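Print | E-mail

Unit 7: Where Did I Put It? Storage and Retrieval in Everyday Memory
Notes by Kulsoom Orakzai

Reading: Dogar, chapter 3. Yes, all of it. The chapter is 16 pages and has wide margins.

Last time we left the poor subject in the hallway, unable to say why she had come upstairs. Today we ask what went wrong, and at which stage.

Encoding. You can't recall what you never took in. Most "lost" keys belong to this group. The owner was thinking about lunch when the keys left her hand, and no amount of frowning will bring back a moment she didn't attend to.

Storage. Old textbooks talk as if memories sit on a shelf until called for. They don't. Each recall rebuilds the thing a little, which explains your uncle's fishing stories.

Retrieval. Cues matter. Go back to the room where you had the thought and it often comes back, usually after you've stopped needing it.

Distinctiveness. The odd item on a list gets remembered at the expense of its dull neighbors. Put one animal among six kitchen tools and everyone writes down the animal. Jawad Farooqui's section tried this in December and two people forgot the spoon entirely. 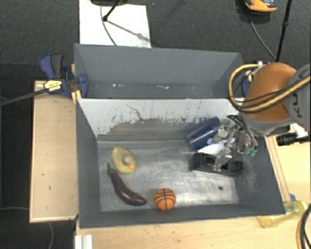

Fig. 3. Yellow toy duck in a gray bin.

For next session: keep a log of everything you misplace, with the stage at fault. Please don't misplace the log. Late work goes to Ningsih Sutanto, who has heard that one.

Print | E-mail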